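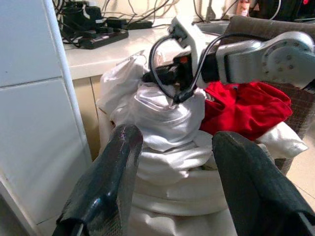
Support desk, first reply: We have received your ticket and we can repeat the fault. When a candidate applies from the Ulesgate page, the form says "application sent", but the record stays in the status Draft and the employer does not see it. Please do not ask the candidates to apply again before we know more, because a second application will block the first one.

Ticket 168 - Applications missing from employer view
Product: Movari job board, hosted version
Customer: Bornavik employment service
Opened: 2 December 2019
Priority: high

Original message from customer

Hello. We run the job board for the town and for the Ulesgate area. Since the last update, employers call us and say that they receive no applications for their vacancies. At first we thought that it is a quiet season, but then a young man came to our desk and showed us the confirmation on his phone. He applied for a warehouse position and the employer, Pfeiffer, had nothing in the inbox.

I checked the vacancy in the admin panel. Under "All applications" I see 17 entries. Under "Visible to employer" I see 15. The two missing ones both came from the Ulesgate page. I looked also in the spam folder and in the archive, and they are not there.

What I have tried:
- cleared the cache, no change
- logged in as the employer in another browser, same result
- closed the vacancy and published it again, same result
- sent a test application from the main page, and this one arrived normally

Please help soon. For the Pfeiffer vacancy the deadline is in six days, and many of our job seekers are under 25 and it is their first application. If they get no answer, they do not come back to us.

Support desk, second reply

Thank you for the clear description. Can you please tell us two things:
1. Did the missing candidates upload a CV, or did they use the short form without a file?
2. Is the field "Region" filled in on their profiles?

Customer

Both used the short form. We introduced it in July for school leavers, who often have no CV yet. The field "Region" is empty on both profiles. On the main page the candidate must choose a region, but on the Ulesgate page this question is hidden, as the region is always the same. Before the update it was filled in automatically.

Support desk, third reply

This explains it. The update made "Region" a required field for every application. The Ulesgate page does not send it any more, so the system saves the application as Draft and waits for the missing value. The confirmation text is shown too early, and this is a separate mistake on our side.

For now, please do the following:
- open Settings, then Forms, then Short form
- set "Region" to visible and choose Ulesgate as the default value
- save, and send one test application

For the old records, open each one, fill in the region by hand and press "Release". The employer will get the normal e-mail, and the original date of application is kept.

Customer

The test application arrived after one minute. I released the two old records and Pfeiffer confirmed by phone that they have them now. The date is correct.

One question remains. On the released records the candidate gets the message "Your application was changed". One of them was worried and called us. Is it possible to switch this message off?

Support desk, fourth reply

Not for single records, I am afraid. You can switch it off for the whole board under Notifications - please remember to switch it on again afterwards. The correction for the confirmation text is planned for the next release. We keep the ticket open until then.

Status: waiting for release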